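Home > News > Visits > A morning at the Brarkine packaging open day
Materials

A morning at the Brarkine packaging open day

November 17, 2019

Brarkine opened its Climow site to visitors this month, and we went along to see how the company makes Avine, a film produced from starch and plant fiber. The site has 23 employees and sells mostly to food producers who want to replace small plastic sachets.

The tour began in the raw materials store. Starch arrives in sacks from two mills and is tested for moisture before it goes any further. Anything too damp is sent back. Our guide told us this is the most common cause of a lost shift, as a wet batch sticks to the rollers and the line has to be stopped and scrubbed down.

Next door is the mixing room, where the starch is heated with water and a softener. The mix is spread onto a moving belt and dried in a long oven. At the far end it comes off as a clear, slightly cloudy sheet and is wound onto reels. One reel holds 1000 meters. The line makes 17 reels on a good day, which the company wants to raise once a second oven is fitted in March.

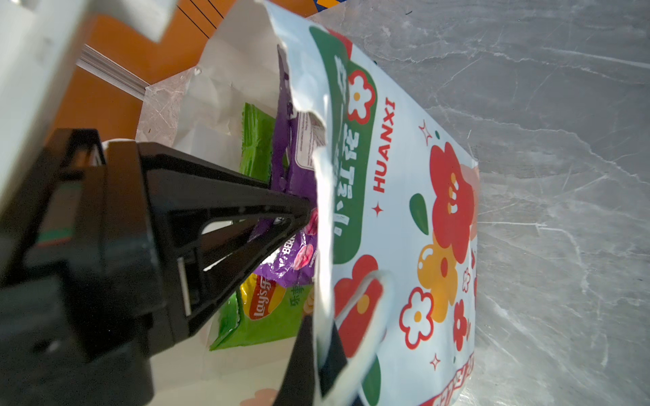 Paper shopping bag with a flower print

After coffee we were shown the test lab. Samples of film are buried in trays of garden compost and dug up each week. Most of the film is gone in nearly 6 weeks, although the thicker grades take longer and the results in cold soil are not as good. The lab also checks how well the film holds oil, vinegar and ketchup. Vinegar is still a problem. Sachets filled with it start to soften after a few days, so Brarkine does not sell the film for that use.

The last stop was a short talk on cost. Avine is more expensive than ordinary plastic film, and the company did not try to hide it. Its largest customer, Bellamy, uses it for dry seasoning only. Several visitors asked about printing on the film. Water-based inks work on one side, but the colors are limited for now.

The tour takes two hours and involves a lot of standing. Parking is behind the main building, and closed shoes are required. The next open day will be announced on the company's website.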